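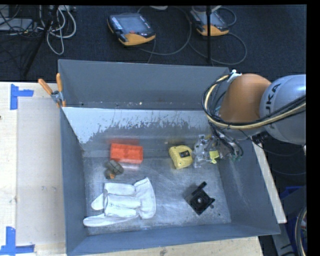
Cell working practice group – minutes, August

Start 9.30, bench end of the workshop. Present: Agnes Urquhart (chair), Beathag Dow (notes), Trudus integration lot x2, night shift rep. Apologies from Hillell, sent comments by email, see item 4.

1. Last minutes

Agreed. One correction – the reduced speed figure for teaching is 200 mm/s, not 220. Beathag to fix in the master copy.

Matters arising: locker keys done. Sign for the Carnegie room door still not back from printers.

2. Pendants

Long one. Draft rule said "pendants returned to holder when not in hand". Agnes wants it firmer: no pendant on the floor at any time, cable not looped where people walk. Trudus said fine in theory but the holders are on the wrong side for anyone working at the bin, you have to go right round. Agreed the holders move first, then the rule comes in. Where there are two pendants at one cell each gets a number and the matching number goes on the arm. Whoever is inside the line keeps the enabling pendant on them, no handing over without saying so out loud.

Night shift asked what happens if you need both hands. Answer: stop the arm, hang it up, then carry on.

Action: Trudus to quote for moving holders. Agnes to reword 3.2.

3. Bin picking – setting out

Present wording of section 5 is a mess, three people wrote it. Went through line by line. What we ended up with:

Bin goes to its marked place on the bench before the arm is powered. Tape corners are the reference for this, if tape is lifting or scuffed replace it like for like, don't put new over old. Check clamps by hand at start of shift. Spring clamps OK for trials only – for anything left running unattended it has to be a bolted fixing. Agnes and Trudus did not agree on this, Trudus think a spring clamp holds well enough for a bin that size. Left as Agnes's wording for now, review after the Skirkis trial.

Mixed items: bin to be loaded from the written list, hard and soft things both (a glove behaves nothing like a moulded block or a bracket, and test results with only hard parts have misled us before). No loose items under the gripper at power up. Nothing goes in by hand while the arm is over the bin, even when paused. This is now in bold.

Work gloves used as test items – must be kept apart from the wearing ones. Separate box, marked. Beathag to sort.

Swarf and flecks on bin floor: wipe out at end of shift. Night shift say there are no cloths. Noted.

4. Cable dressing

Hillell's comments read out. He wants a check of the dress pack every 60 running hours, and after any crash whatever the hours. Agreed. Check is to cover the fastening at the top of the loop, rubbing where cables cross the arm, and the thin wires at the gripper end, which are the ones that go first. Arm to be moved slowly through full reach with someone watching the loop from outside the line.

Floor cables – the present rule only covers mains. Extended to everything, signal and sensor leads included. Covers or overhead, no third option. Trudus pointed out stands get moved weekly so covers will never be in the right place. Fair point. Agreed temporary runs allowed for up to one shift if taped and logged.

Legs of stands to be kept clear of the walkway. Wording to follow.

5. Labels and numbering

127 entries on the cell register, 9 with no risk sheet. Beathag has the list. No new cells signed off til these are done – Agnes was clear on this. Skirkis trial is one of the nine so it had better be first.

6. Training

Refresher slides are out of date, still show old stop buttons. Beathag to redo, send round for comment. Agreed that watching the slides does not count as being signed off, person has to do a stop and restart in front of a keyholder.

Question wether agency staff need the full session. Yes.

7. AOB

– Lighting over bench poor in the afternoon, glare off bare metal upsets the vision checks. Agnes to ask for a blind.
– Rule book to go to a single file, no more printed copies in drawers.
– Biscuits.

Next meeting same place, 9.30. Draft section 5 out beforehand pls, comments to Beathag in writing not in the corridor.

Closed 11.10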